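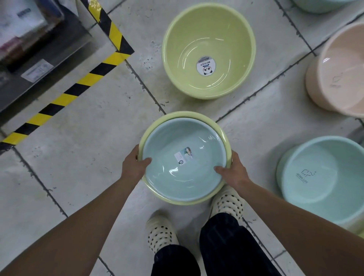
Delaunay's Mestamard steering wheel is sold as the cheapest honest route into serious sim racing, and I've spent most of March trying to agree. The rim is the first problem. It is thin where the palms sit and fat at the thumbs, and after a long stint at Flornden my hands had crept down to the lower half. I've had a better hold on shop basins, and a pale blue one sitting inside a yellow-green one, gripped by the rims, at least gives your fingers an edge to curl over. The Mestamard gives you a smooth lump and a seam.

Force feedback is decent in slow corners. You feel the front tyres let go at the Cleltden hairpin and can catch it most of the time. In fast bends it goes vague, and turning the strength up past the middle setting only adds rattle. The box claims "race team response". Which team, and in which series, it doesn't say.

Pedals: the throttle is fine, the brake is a spring with a bit of rubber behind it. I locked the inside front into the same chicane lap after lap until I gave up and moved my braking point back. Four bolts hold the plate to a rig, and one of mine arrived with a damaged thread.

Fengying Han, who runs the GT league I race in, swears by hers and finished on the podium with it over a 10-lap sprint. She was also quick on the old wheel, so I'm not sure what that proves. My own best lap didn't move by anything I'd put down to the kit.

The maker rates the paddles for 2,000 hours. I can't test that, and I'd like to know how they did. The left one already has a softer click than the right.

The menu on the hub is slow and forgets the rotation angle if you pull the plug, so check it before qualifying. I didn't, and started a race with twice the lock I wanted.

If it's heavily reduced and you're coming from a gamepad, fair enough. At full price I'd look for a used belt-drive wheel and put the rest towards a proper brake.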